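The Sweet Box Comes Back to Motham

Walk down Pistolgate on a Saturday morning and you'll smell the place before you find it: hot sugar, toasted almonds, a little orange peel. The line starts at the door and runs past the shoe repair shop, and hardly anyone in it is buying sweets for themselves. They're buying for a sister's new apartment, a teacher, the neighbor who fed the cat.

The shop is Buenaventura, and it sells gift boxes. It opened 14 months ago with one counter and a secondhand copper pan, and last September it sent out 379 boxes in the whole month. Leonardo Amato, the owner, still has the order book. This year he passed that figure in the first week!

"My grandmother never went to anybody's house with empty hands," he says, folding a lid shut with two thumbs. "Two pieces of nougat in a napkin, that was enough. But she tied the napkin beautifully."

You can taste that care in the nougat (soft, heavy with honey, gone far too quickly), and in the fig and walnut rolls, which he slices so thin that the seeds show like stars. My favorite is the burnt milk fudge. I meant to bring a box of it home for my family and arrived with half.

Then there are the orders that never touch the counter. Buenaventura ships all over the state now, and a good part of the week goes to addresses, gift notes and padding.

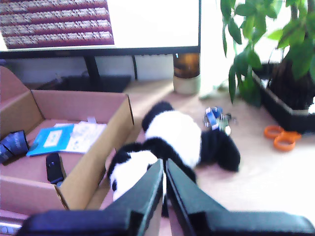
Desk space goes fast in gift season.

The notes are a joy in themselves. Customers type them in when they order, and Amato copies each one out by hand in brown ink. Some are a single word. One man in Drandside wrote a full page to his old swim coach, and it had to be folded four times to fit under the ribbon.

Boxes come in three sizes, and the middle one, with 13 pieces, is the one everybody wants. Why 13? A dozen for the person getting the gift, Amato says, and one for whoever carries it there. I love this rule and plan to apply it to everything.

The holidays will be a test. He has ordered 2,000 boxes from a printer across town, deep green with a cream lining, and his two nieces are learning to tie the house bow, a flat double loop that comes undone with one pull. The younger one is already faster than he is. He's delighted about it and has started timing them both.

New for fall is a pear and ginger jelly, cut in squares and rolled in coarse sugar. It goes on the counter next Saturday. Get there before ten if you want the corner pieces.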